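Trutstead workshop notebook
June 17, 2020 - leather dyeing, second walnut batch
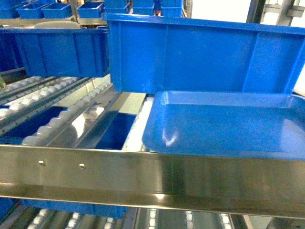 Dye bath

Husks from the October picking, soaked overnight in rainwater. Simmered for 3 hours, then strained twice through muslin. Colour is good but thinner than the first batch. Yvonne thinks the husks were left too long in the sack before drying. I used 142 g to the litre, same as before, so it isn't the weighing.

Test strips

Cut 40 strips from the Radetti shoulder, all from the same side. Half went in plain, half had a wipe of iron water first. The iron ones went nearly black at the edges and grey in the middle - not what Teun wants for the satchels. The plain ones are an even mid brown on the grain side and patchy on the flesh side.

Finishing

Neatsfoot oil on six of the plain strips, left flat under paper. Rub test to follow with a white cotton cloth, dry and then damp. Farzad to do the damp ones, as he did last time.

To do

Ask Elsie if the Lungu order can wait for a third batch.
Label the iron water jar properly.
Try one strip with two dips and a full dry between.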